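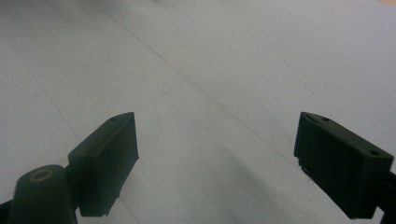 posted by the tile lady at Nitness, in Floors & Walls, June

Nitness > Around the House > Floors & Walls

So the floor. I've been promising a floor post since before we had a floor, and a couple of you have emailed to ask what we went with, so let's do it!

We went with tile, light gray, so light it's nearly white. The shop called the color Strachan, and I liked it on the sample card and then second-guessed it for a month. My other choice was a darker one called Bestia, more of a wet-sidewalk gray, and I had one of each leaning against the baseboard so I could squint at them every time I walked by with my coffee. Bestia looked great at night. In the morning it looked like a parking garage. Strachan won.

The budget for the whole room was 2000 dollars and we came in 32 dollars over, and I'm blaming the grout sealer for that (I bought the small bottle, then went back for the big one). That covers tile, thinset, grout, the spacers, a rental saw, and a pair of knee pads I will defend to anyone. Get the thick ones. I started out on a folded bath towel like some kind of hero and lasted maybe an hour.

What I really want to talk about is living with it, though, because I read a million posts on laying tile and hardly any on what it's like six weeks later.

It shows dirt. I knew that going in, everybody tells you a pale floor shows dirt, but I had pictured crumbs and it's more hair. And fuzz! Where is all this fuzz coming from? The old vinyl had a brown speckle in it that must have been hiding a whole sweater's worth. I sweep every day now, which I never used to do, and I kind of like it. Ten minutes with the radio on before anyone is up.

For mopping I tried the steam thing first and it left streaks. Then I tried vinegar and water, and a reader told me to quit that before I wrecked the grout, so I quit. Now it's a bucket of warm water with a tiny squirt of dish soap, then I go over it again with plain water and dry it with an old towel under my foot. Shuffle, shuffle. The two rounds matter — when I skip the rinse it gets a dull film and every sock print shows up.

The grout I'm less sure about. I picked one close to the tile so the lines would stay quiet, and I sealed it twice, but the stretch by the back door gets all the shoes and I keep eyeing it. I bought a Skultard brush for it (long handle, stiff little head) and it does a good job as long as I don't let things sit. If you're picking grout right now, maybe go one shade darker than you think you want. I would.

It's also hard on the feet if you stand and cook for a long time. I've got a mat on order, and I wear my clogs in the meantime.

But the light! The room is so much brighter, and I stopped turning on the ceiling lamp until dinner. I'd pick the same tile again tomorrow.

Baseboards are next. They're primed and stacked in the hallway and I trip over them daily.

Last updated: June

Contact | © Nitness | Back to top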